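Atlow sets out equipment plan for suturing robotics lab

Print this article
E-mail this article

October 17, 2018

The Atlow surgical training centre has published its equipment plan for the robotic suturing laboratory, covering instruments, practice materials and service cover up to the end of April. The plan replaces the earlier arrangement under which each course ordered its own stock.

The largest single item is a set of 29 replacement graspers for the Jiris training arms. Graspers are written off after a fixed number of sessions, and the plan treats them as consumables. Needle drivers stay on the capital list and will be reviewed separately.

Foam suture pads are budgeted at 2000 for the period, bought in one order from Farnov. The pads are stocked in a single thickness, which the lab says simplifies the mounting trays. Teal thread remains the standard colour for all courses – it shows up well against white foam on the wrist camera monitors. 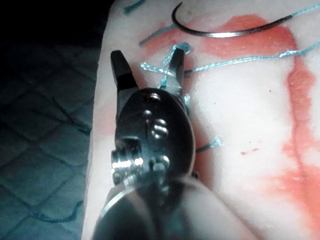 A grasper with its jaws open over a foam suture pad, with teal thread looped at the right jaw.

Gervasio Vergara, who drew up the plan, said that thread and needles had been under-ordered in past budgets. "We costed the arms to the last screw and then ran short of thread," he said. "The practice materials now have their own line, and it cannot be moved to cover repairs."

Service cover was put out to two bidders. Yáñez was chosen on response time, with an engineer on site within 46 hours of a logged fault. The contract includes calibration of the wrist joints and cable tension checks, but leaves out the wrist cameras, which stay under the maker's warranty.

The plan also sets aside bench space for 5 further training stations. No order has been placed for these. A decision depends on course bookings and on whether the existing power supply to the lab can carry the extra load – an electrical survey is due before the next budget round.

Print | E-mail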